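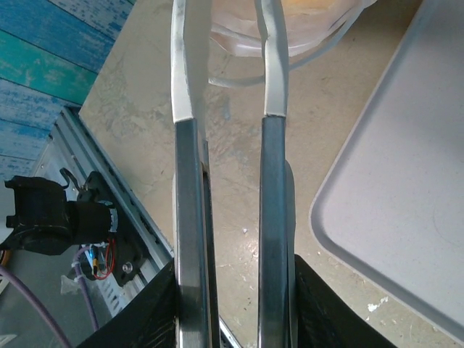

Wukon Demonstration Set: Frequently Asked Questions
Maintained by Yaryna Kushnir, Hernirthorpe

How big is the set?
3047 demonstrations, recorded by four operators. Please don't quote the first number without the second. A policy trained on this data learns how four people move an arm, including their bad habits.

Does more data make the policy better?
Sometimes. We have seen claims that it always does, usually from people selling recording time. Adding 58 careless demonstrations to one of our bag tasks made the policy hesitate over the tray, and removing them fixed it. We haven't repeated that test, so treat it as one result.

Why is the tabletop so stained?
It's a work table. Adebayo Obi asked early on whether we should cover it with something plain, and we decided against it. A policy that only works on a spotless surface isn't much use to anyone. Whether our stains prepare it for your stains is another question, and I doubt it.

What does the wrist view show?
Both fingers, the table between them, and whatever is near the target. It also picks up blue planks beyond the table, and cables at the side. We don't crop these out. There is a real risk that the model uses the planks to work out where it is – if you train on our data, mask that corner in a test run and compare.

Do the light wrappings on the fingers matter?
For the model, probably more than you'd like. The upper sections are white or light gray and the lower sections are dark metal. Bare fingers will look different, and we make no promises about transfer.

Why are soft plastic and cord in the tasks?
Rigid blocks flatter everybody. A creased translucent bag reflects light unpredictably, and a thin cord can slip behind a finger and out of view.

Are failed attempts included?
Yes, labeled as failures. Bernd Reuter checks the labels by hand and still disagrees with the operators over what counts as a grasp.

Can I get a success rate for a trained policy?
We have one from 20 trials. That is too few, so we don't publish it.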